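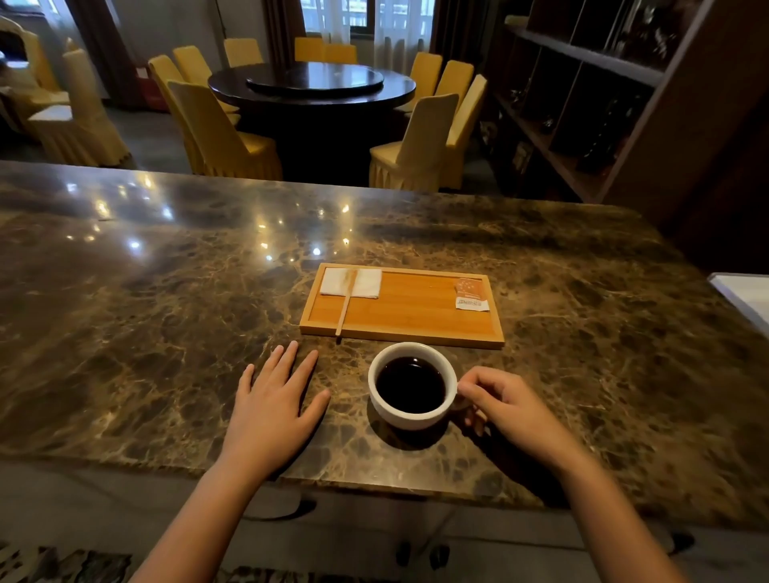

Ticket 1505
Project: Piltevley coffee service, hand demonstrations
Site: Tudstead, private dining room counter
Component: Szabo hand tracker, Zavgate replay
Status: Open, workaround in place
Opened: 24 August 2025

Problem
Demonstrations recorded by a person at the counter replay correctly for the reach and the cup grasp. They fail on the stir stick and the sugar packet. On replay the right gripper closes above the stick, or closes on it and lets go before the tip gets to the coffee. The left arm also moves when it should hold still.

Expected
Left hand stays flat on the marble through the whole task. Right hand does all handling. Replay follows the right hand and keeps the left arm parked.

Setup
Head-height view, both hands in view, bare forearms. Tray parallel to the counter edge, napkin at the left end, sugar packet at the right end, cup of black coffee in front of the tray. Room lights on. 40 takes recorded with this layout.

Log

Entry 1
Replayed the first batch with default settings. Cup handle grasp is fine. Left wrist estimate wanders while the hand is resting. The drift is worst when the fingers are near the bright spots on the stone. Suspected glare from the ceiling lights.

Entry 2
Turned up the smoothing window on both hands to 200 ms. Left hand drift is smaller but still there. Right hand got worse: the pinch on the packet is now detected late, and the gripper starts lifting before it has closed. Put the right hand back to the default and left the left hand at 200 ms.

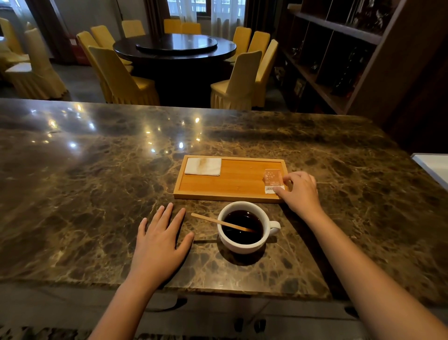

The packet pinch is a small motion. Thumb and fingertips hardly separate before contact, and the grip label flips between open and closed several times in one pick. Zavgate takes the first closed label as the grasp. If that label is a false one, everything after it is early. Set the minimum hold for a closed label to 2 frames. Early lifts stopped on the packet. No change on the stick.

Entry 3
Checked the stick separately. The tracker gives a good position for the fingertips, but replay puts the tool point at the fingertips too. The stick extends past them, so the depth is wrong for any step where the tip has to go into the cup. Added a tool offset by hand in the task file. On replay the tip now enters the coffee inside the rim. The offset has to be set again if the demonstrator grips the stick at a different height.

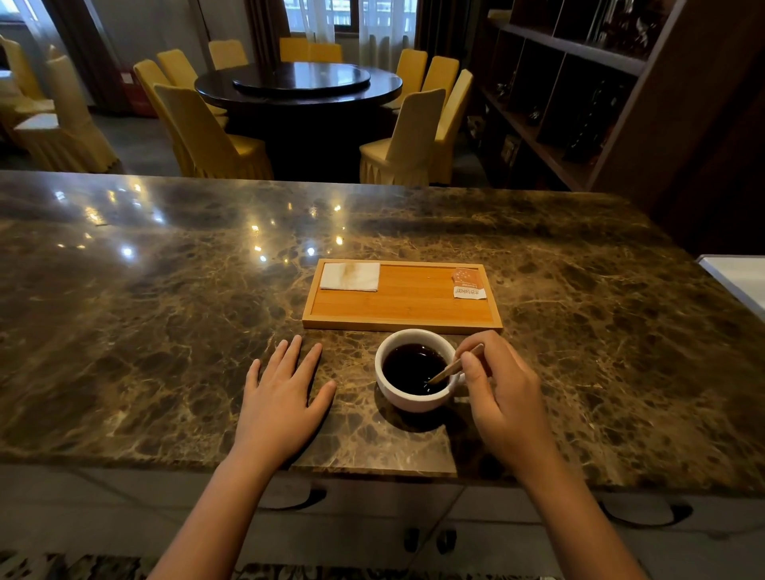 Stir step, right hand on the stick, left hand flat on the counter.

Entry 4
Added a "parked" flag for the left hand. While the flag is set, replay ignores left wrist motion and holds the start pose. Drift no longer reaches the arm. The raw track still has it, so this hides the fault and does not fix it.

Entry 5
Tried a matte sheet under the left hand to test the glare theory. Drift dropped but did not go away. Removed the sheet, as the counter has to stay as the site uses it. Glare is a cause but probably not the only one.

Workaround
Left hand: smoothing 200 ms, parked flag on.
Right hand: smoothing default, closed label hold 2 frames.
Stick: manual tool offset, same grip height on every take.

Remaining
Tool offset should be read from the take itself. Request sent to Szabo support, no reply yet.
Left wrist drift on polished stone needs its own ticket.
Do not delete the original 40 takes. They are needed to check the next tracker build.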